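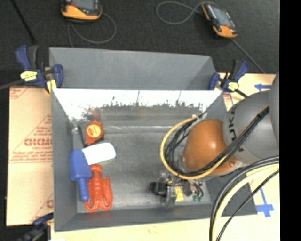
Sasten Open Day

The Sasten Open Day is a yearly public event held each September at the Sasten robotics workshop in Cevitska. Visitors spend the day next to working robot arms and watch them try to pick up ordinary household objects, one at a time, out of a bin. It is best known for the Cluvow demonstration, a bin-picking session that runs from opening to late afternoon and draws the biggest crowd in the building.

History

The open day grew out of an evening for the families of staff. Rawiri McPhee, then the workshop's lab manager, had set up a single arm over a bin of toys to keep the kids busy, and the adults wouldn't leave it alone either. The public was let in the next year, and 225 people signed the guest book. The most recent open day had 1577 visitors, a remarkable turnout for a town the size of Cevitska, and the lineup for the Cluvow bench ran down the front steps by mid-morning.

McPhee still opens the doors himself at 9 a.m. and gives the first talk, which is always too long and always worth hearing.

The Cluvow demonstration

Cluvow is the workshop's own name for its picking software. The demonstration uses a KUKA arm reaching into a large grey bin clamped at its corners. Objects have included a tape-measure-like item in red-orange, a blue plastic piece with a ribbed handle and a red toy lobster with its claws spread, which is a great favourite with younger visitors.

The mix is meant to be awkward. Glossy surfaces throw back the light and can confuse a vision system, while something like the lobster offers a gripper plenty of odd edges and very few good places to hold. Objects that end up lying against one another are harder again, and a pile pushed to one side of the bin can bring the arm close to the wall. Watching it line up for a tricky one is surprisingly tense!

Each session lasts 16 minutes. A staff member stands at the bench and talks through what the software is choosing and why, including the misses, which often get a louder cheer than the clean grabs. Between sessions the bin is tipped out and filled again, and children are invited to choose what goes in from a shelf of 31 approved objects. Soft fruit was taken off the shelf after the second year.

Other activities

The Grímsdóttir Room, on the upper floor, holds the hands-on tables. Visitors can build a simple gripper from cardboard and string, or steer a small training arm with a joystick and find out how hard it is to do the job themselves. Short talks are given at 11 a.m. and 2 p.m., with time left for questions.

Access

Entry is free. The ground floor and the Cluvow bench are step-free through the side door, and a quieter hour is kept from 3 p.m. for people who would like more room and less noise. Parking is limited, so most visitors walk up from the centre of town.

See also

Cevitska
Grímsdóttir Room
Bin picking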